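Chapter 11

Water in the House

What this chapter covers

How water reaches a tap, and why it comes out with a push behind it
Where it goes once it has slipped down the plughole
Hard water, soft water, and the marks they leave
Reading a water meter
Looking after the fittings you use every day

Before you begin

Find out where the stop tap is in the place where you live. Ask somebody if you don't know, and if they don't know either, look together. Under the kitchen sink is a good place to start, and after that try the cupboard by the front door, the cellar if you have one, or a small metal lid in the pavement outside. Write down where it is. We shall want it later in the chapter, and you will certainly want it one day when a pipe bursts.

11.1 A village at the top of a hill

Some years ago I spent a spring in Harach, which is a village strung out along a ridge with a very fine view and, at that time, very poor water. It wasn't poor in the sense of being dirty. It was clear and cold and tasted faintly of stone, and the people who lived there were proud of it. The trouble was that there was so little push behind it. If you turned on the kitchen tap while somebody was filling a bath downstairs, you got a thread of water no thicker than a bootlace, and if the neighbours were watering their beans you might get nothing at all until they had finished. Supper was arranged around this. So was washing your hair.

Down in the valley, in Cutach, which you could reach on foot in the time it takes to eat two apples, the opposite was true. Taps there came on with such a bang that visitors soaked their sleeves. Yet both places drank from the same reservoir, through the same main, laid by the same gang of workmen. I used to carry this puzzle up and down the hill with my shopping, and I should like you to carry it for a page or two as well before we look at the answer.

Here is a hint. The reservoir sits on the next hill along, and it is only a little higher than the roofs of Harach. Draw it for yourself: a tank on one hill, a village on another hill nearly as tall, and a town in the dip between them. Now draw a pipe from the tank to each. Which pipe has more water standing above its far end?

11.2 Pressure and height

Water is heavy. Anyone who has carried two full buckets across a yard knows this in the shoulders. A large garden tank holding 2,000 litres weighs two tonnes when it is full, before you count the tank itself, and that is more than many family cars. When water stands in a pipe, all that weight presses on whatever is at the bottom, and the taller the column of water, the harder the press. We call the height of the water above the tap the head.

The width of the pipe makes no difference to the head, and this surprises nearly everybody the first time they meet it. A narrow pipe and a wide pipe filled to the same height press equally hard on each patch of their bottoms. What the wide pipe will do is let more water through once the tap is opened, and so the two ideas get muddled. Pressure is how hard the water pushes. Flow is how much of it comes out in a given time. You can have plenty of one and very little of the other, as you can see by putting your thumb over the end of a garden hose.

So the people of Cutach, living far below the reservoir, had a great deal of head, and the people of Harach had hardly any. Nothing was wrong with the pipes. In the end a small pumping station was built halfway along the ridge, and the beans and the baths could be watered and filled together. I am told that everybody complained about the noise of it for one summer and then forgot it was there.

Many homes have a tank of their own in the loft, and the same rule holds for these. The bathroom, being nearest the tank, often has the weakest flow, while the kitchen on the ground floor does rather well. A shower fixed high on an upstairs wall comes off worst of all. If yours dribbles, measure upwards from the shower head to the water in the tank, and you may find that there is barely the length of your arm between them.

11.3 Hard water and soft water

Rain is soft when it falls. It has picked up a little gas from the air and perhaps some dust, but nothing that would trouble a kettle. What happens next depends on the ground. Where it runs over granite or peat it stays soft, and soap lathers in it almost too well. Where it sinks through chalk or limestone it dissolves a tiny part of the rock and carries it along, and we call it hard.

You can't see the dissolved rock in a glass of hard water. It shows itself when the water goes away. Boil a kettle often enough and a pale crust grows inside it. Let drops dry on a tap and each leaves a small dull ring. The bathroom is one of the easiest rooms in which to study this, and most cleaning of basins in hard water districts is really a matter of getting at the water before it dries.
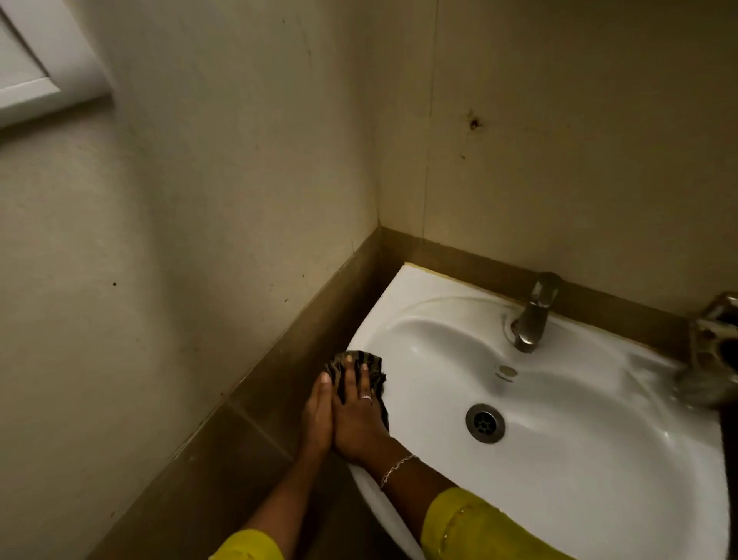
Figure 11.2 Wiping the rim of a basin with a cloth. Note the spotted finish on the tap.

In Jasden, which stands on chalk, the older households keep a saucer of vinegar or half a lemon near the sink for this very purpose. The acid in the vinegar attacks the scale and turns part of it into gas, so if you listen closely to a badly furred kettle with vinegar in it, you will hear it fizz. Rinse well afterwards, or your tea will let you know. Take care, too, with marble and other limestone surfaces, which are made of much the same stuff as the scale and will be eaten away just as cheerfully. Never mix vinegar with bleach, for the two together give off a poisonous gas.

Try it yourself: comparing lather

You will need two clean jars with lids, some tap water, some rainwater and a bar of plain soap. Modern washing-up liquid won't do, as it has been made to lather in anything.

Half fill one jar with tap water and the other with the same amount of rainwater. Shave off two slivers of soap, as nearly alike as you can manage, and drop one into each. Put on the lids and shake both jars for the same length of time. Stand them side by side and compare the froth, then look underneath it at the water. If your tap water is hard, it will have turned cloudy, and there may be greyish flecks floating in it. This is scum, and it is soap that has joined up with the dissolved rock and is no longer any use for washing.

If your jars look the same, you may live in a soft water district, or your home may have a water softener fitted. Ask before you write up your results!

11.4 Down the plughole

We give a good deal of thought to water arriving and hardly any to water leaving. Under almost every basin there is a bend in the waste pipe, and in the bend sits a little water that never drains away. This is the trap. Air can't easily pass through it, and so the smell of the drains stays in the drains. When a house has been shut up for a long summer the water in the trap may dry out, and the family comes home to a dreadful pong. The cure is to run the tap for a moment.

Many basins also have an overflow, a small opening high up on the inside of the bowl. Water that rises too far slips in there and joins the waste pipe lower down. It is a kindly invention, but a slow one, and a tap left fully on can easily beat it.

Questions to think about

1. A farmhouse near Pîrvu takes its water from a spring on the hillside above. The family wants to build a second house further up the slope. What should they find out before they choose a spot?

2. A dripping tap fills a cup overnight. How would you work out what it wastes in 14 days, and what would you need to measure first?

3. Explain to a younger brother or sister why a wider pipe from the loft tank would not raise the pressure at a closed bathroom tap.

4. Find your own water meter, if you have one. Write down the reading before breakfast and again at bedtime. Which of the day's jobs do you suppose used the most?

11.5 Reading a meter

A water meter is a shy sort of instrument and usually lives somewhere dark, so take a torch. Most have a row of figures, some of them black and some of them red. The black figures show whole cubic metres, and these are the ones that appear on the bill. The red figures show parts of a cubic metre, and they are far more interesting to us, as they will move while you watch.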